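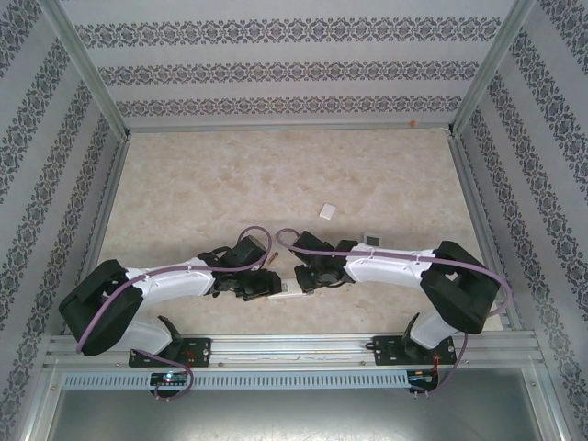
Ottó Takács began to build his pair of robot arms in October, in the shared workshop on the Hegedűs side of the yard. When I visited him on Tue 16 November he was still moving cables. "The purple ones are my third try," he told me. "The first ones were too stiff, and the wrist could not turn freely."

Both arms stand on one aluminum rail. Takács wanted it so from the beginning. "If I move the rail, they move together, and I don't need to measure again between them." The walls around the floor are covered with wallpaper, which I did not expect in a workshop. Jolán Jakab, his partner in the project, chose the pattern. "It was left over from my mother's hall," she said. "Plain walls made me sad."
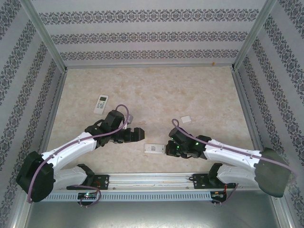
Page 6

The task they have chosen is a small one: to change the battery in a remote control. For a person it takes a few seconds. For Drindex – this is the name they gave to the build – it has filled four weeks of evenings. "Picking up is easy," said Takács. "Holding with one hand and opening with the other, this is the difficult part. One arm pushes and the other must not give up."

I asked about the money. He spent 3,000 euros, most of it on servos, and he does not want to spend more before spring. Jakab keeps the list of costs and reads it to him when he looks at catalogs.

They also argue about the floor. It is glossy, and light falls on it in bright streaks. Jakab would like to change it for something matte. Takács prefers to keep it and to move the lamps. "At home people have shiny tables," he said.

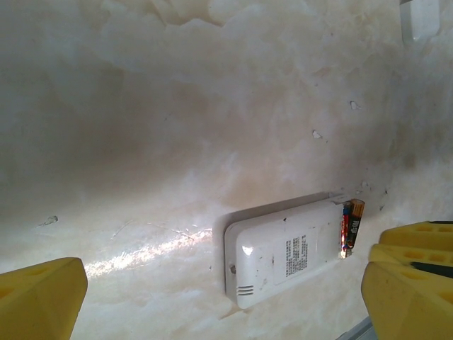 What comes next

The cover of the battery compartment is the next problem. Takács wants the arms to put it back by themselves, and he would like to begin with a bigger remote. Jakab does not agree. "We have this one," she said, "so we learn with this one."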